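Helpers wanted for robot open day

Reveo is looking for 15 people to help at its open day in Ornley. You will show small groups to the robot bench, answer simple questions and put the boots back between runs. Training takes two hours. 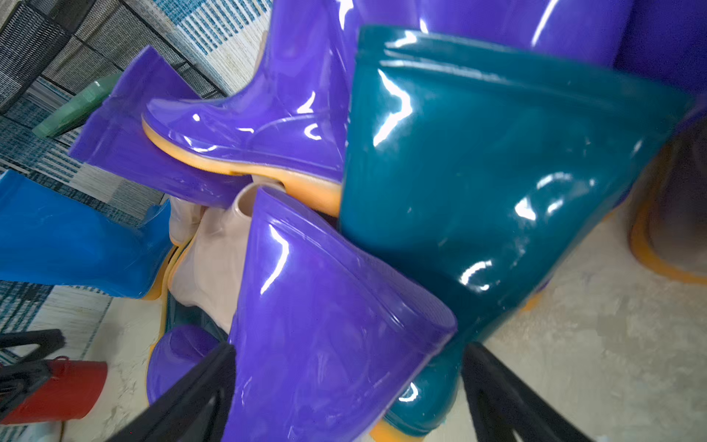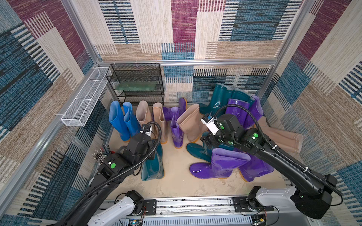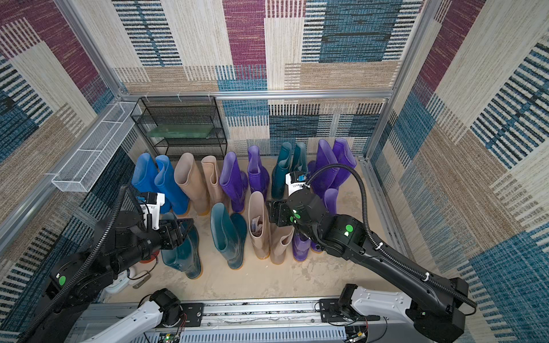

Rain boots at the robot bench, Reveo

You must be over 16 and able to stand for most of a shift. No technical background needed. Lunch and travel are paid. Write to Hanyu Cui at the Ornley office, saying which shift you prefer.

Posted Oct 9, 2018
427 shares | 2 comments

Duyên Trịnh: Is there parking on site?
Bahman Arabzadeh: Did this in April, good day out. Wear flat shoes.

Related
Groreo seeks evening packers
Avcı open workshop: places left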